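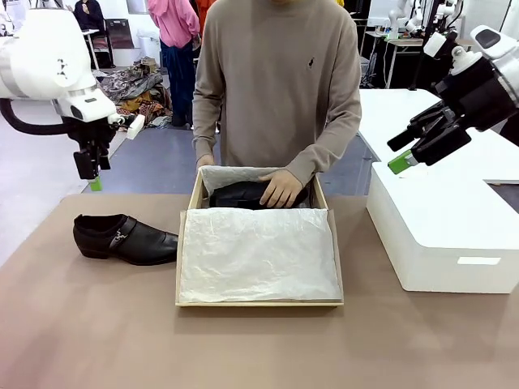 Packing a pair of dress shoes, the job we used for most of this review.

Skalteck Planner, reviewed on two arms
Reviewed by Severyn Sirko

The sales page for Skalteck Planner says you can go from unboxing to first task in an afternoon. It took us until the second week of January. Some of that was our own fault (an old calibration file, a bad network switch), but most of it was the installer, which wants one exact version of everything and stops without telling you which one it missed.

What you get is three pieces: a perception service that turns wrist camera images into object poses, a grasp planner, and a task editor where you chain steps together. The low-level arm control stays with whatever you already run. I like that decision. I have been burned by packages that insist on owning the joints.

Perception first. On stiff things with clear edges it is good. On a glossy black shoe it wanders. Our log for one session has 209 pose estimates, and 60 of them had toe and heel swapped. The confidence score was high on nearly all of those, so filtering on confidence gets you nowhere. Tissue paper is worse. The segmenter wants to treat a crumpled sheet as part of whatever is lying under it, and the planner then offers a grasp on the paper. You can draw a keep-out region by hand, fine, but then you redraw it when the box moves.

The grasp planner is the part I would pay for. Collision checks between two arms are quick, and the preview shows which link is the problem when a path gets rejected. I have wanted that for years. Replanning with a box wall in the way took 80 milliseconds on our desktop, and I never saw it plan through a wall it knew about. The trouble is walls it doesn't know about, see the previous paragraph.

Soft goods are where the brochure and I part ways. "Deformable support" is a checkbox under Advanced. As far as I can tell it widens the grip and slows the approach, and that's all. There is no model of a fold, or of which layer the fingers are about to close on. 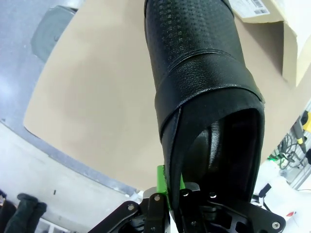

Unai Manzano wrote in after the draft went around to say I was being unfair on this point: he runs the same release on bags, leaves the checkbox off, teaches two grasps by hand and lets the planner handle only the travel between them. He also thinks anyone buying a planner for its fold handling has skipped the manual.

He may be right about the manual. It is 157 pages and the deformable section is one of them. But if the answer is to teach the grasps yourself, I would like the price to reflect it.

The task editor I mostly avoided. It draws nice boxes and arrows and saves them in a format that makes version control useless, every block gets a new ID when you open the file. Use the Python interface. It has fewer examples, but it does what it says.

Support answered in a day, politely, and twice sent me the same link.

Good: two-arm collision checking, rejected path preview, leaves your controller alone
Bad: installer, overconfident poses on shiny black objects, soft goods, editor file format
Would I renew? The planner alone, yes. They don't sell it alone.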